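4.2 Recording a Box Task

Section 4.2 covers station set-up and recording for club members using the Himness hand-held gripper. Read Section 3 (Charging and Pairing) first. Revised 1 August 2020.

1. Clear the middle of the table. Leave only the box for the current task.
2. Route all cables away from the place where the operator will sit.
3. Strap one marker cube to the left wrist. Check that it does not turn when the hand is rotated.
4. Confirm that the second cube is seated on the gripper. Hold the gripper in the right hand.
5. Put on the head camera and start the Vitow logger. The status line must read READY before you continue.
6. Steady the box with the left hand and bring the gripper toward it.
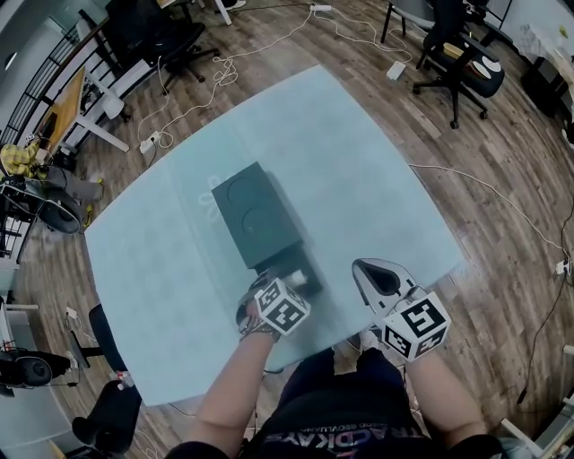

Figure 7. Left hand on the near end of the box, gripper in the right hand.

7. Do the task at normal speed. Keep both cubes facing the head camera – a sleeve over the wrist cube will drop the track.
8. Stop the logger. Enter the box number and your initials on the run sheet.

Note: A run holds 1,000 frames at most. Runs under 400 frames are rejected on upload and must be repeated.

Caution: Do not close the gripper on the glass edge of the table.

If the logger shows error 251, a cube has been lost from view. Return to step 3. For error 329, restart the logger and see Vlasta Softić for the calibration file.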